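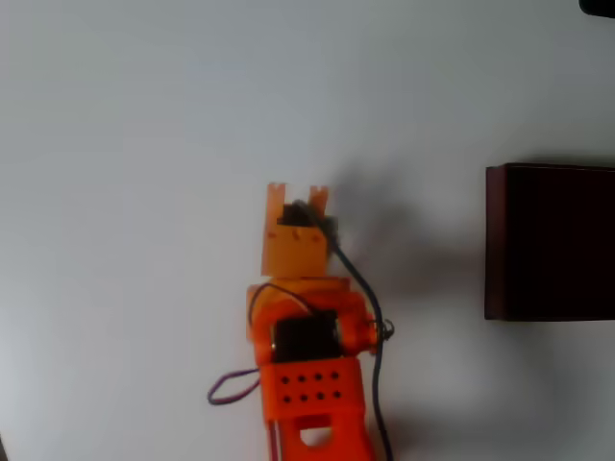
Lieven Dierckx wrote in to say that he wiped his white top with a dry paper towel for a month and wondered where the gray haze came from, and could we please put the cleaning steps ahead of the assembly steps next time. Good idea, Lieven – they come first now!

Section 5: Getting your Kirier white top ready

A plain white top is a pleasure to work on. Small screws show up right away, colors look the way they should, and even a dull afternoon feels brighter. A little care on the first day goes a long way.

First cleaning

1. Peel off the protective film slowly, starting at a corner and keeping it low and flat.
2. Mix a few drops of dish soap into a bowl of lukewarm water.
3. Wipe the whole top with a soft, well-wrung cloth, then go over it again with clean water.
4. Dry it with a second cloth and leave it alone for 40 minutes.

Caution: No scouring powder, no steel wool, no acetone. They dull the finish for good.

Fitting the top

5. Lay the top face down on a blanket and line up the 8 screw holes with the base.
6. Start every screw by hand before you tighten any of them.
7. Turn the table over with a helper (it's heavier than it looks) and adjust the feet until nothing rocks.

Note: If you bought the Justell base, use the short screws from the small bag. The long ones are for the older base and will go right through the top. Ouch!

Keeping cables tidy

8. Run long cables down one side of your work and off the nearest edge, with enough slack for anything that moves.
9. Undo knots and tangles as you find them, and never pull one tight to get it out of the way.
10. Press the Clillik clips onto the underside of the top, 33 cm apart, and hold each one down firmly until it grips.

Caution: Unplug everything before you wipe near cables or motors.

Pencil marks come off with a white eraser, and it's oddly satisfying. For marker ink, see Section 8.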